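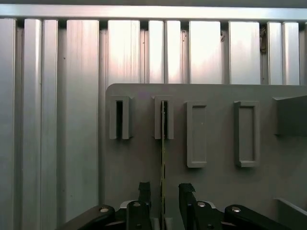
Our project looked at what changed for the bench staff at Hollard, a computer refurbishing shop, after part of the teardown work was automated. The cell is built from aluminum extrusion, and the fixtures were drawn by Gudrun Nolte with input from the staff. Thin parts get narrow open-topped slots in an upright gray panel, so the two-finger gripper can reach them from the front. Before the change, one technician did the whole job by hand, up to 45 units per shift.

Staff now split the work between setup and checking. We logged 387 units. Most stops came from cables lying over a part the arm had to reach, and a technician had to step in and move them -- a task missing from the original job description.
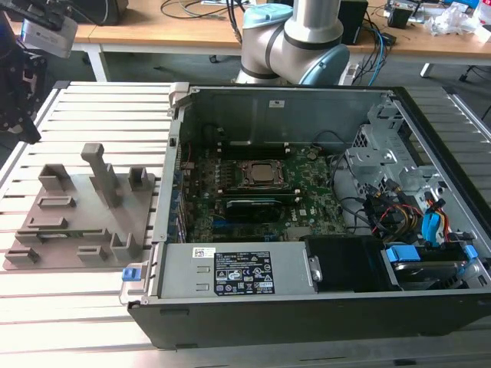

Towers with a drive cage and tightly bundled cables needed the most help. Technicians reported less wrist strain but more waiting, and two of them asked for training in fixture changes. Pieter Hoekstra, the shift lead, rewrote the rota in July so that each person has time in both roles. Pay grades were not revised during our study.

We use cookies to improve your experience. Accept | Manage settings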